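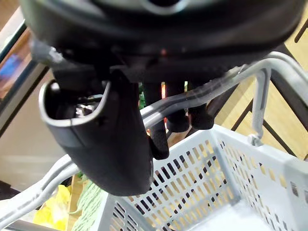
2 min read

Drenmont 800 Folding Workbench

The Drenmont 800 is a folding workbench for garages, sheds and small workshops. The top is 800 mm wide and the bench weighs 27 kg, so one person can move it across a room but may want help on stairs. It is made by Kohlhase and sold in the UK through Flilon.

The top is solid beech, oiled at the factory. It comes with two rows of round dog holes and a front vice with wooden jaws. The legs are folded steel with a dark grey powder coat. Each foot adjusts separately, and this is worth doing properly on a concrete floor before you start any planing.

Working height is 909 mm. The height is fixed – if you need a lower bench, look at the Drenmont Junior instead. The maximum load is 200 kg, spread evenly over the top. Please do not stand on it.

Specification

Width: 800 mm
Working height: 909 mm
Weight: 27 kg
Maximum load: 200 kg
Top: beech, oiled
Legs: powder-coated steel

In the box

Bench top with vice fitted, two leg frames, cross brace, four bench dogs, bolts, hex key and instruction sheet. You will also need a 13 mm spanner, not supplied.

Care

Wipe up glue before it sets. Re-oil the top once a year, or sooner if it starts to look dry. Any plain Danish oil will do. The vice screw needs a little grease when it gets stiff.

Changes to this model

From March 2020 the bench is supplied with a longer vice handle and rubber feet. The older plastic feet are still available as a spare part. The lower shelf fits both versions and is sold separately.

Delivery and collection

We deliver to mainland addresses on a pallet, to the kerb only. Collection from the Wendport warehouse is free – bring your order number and a vehicle with enough room for a flat carton. The warehouse is closed for the last week of December.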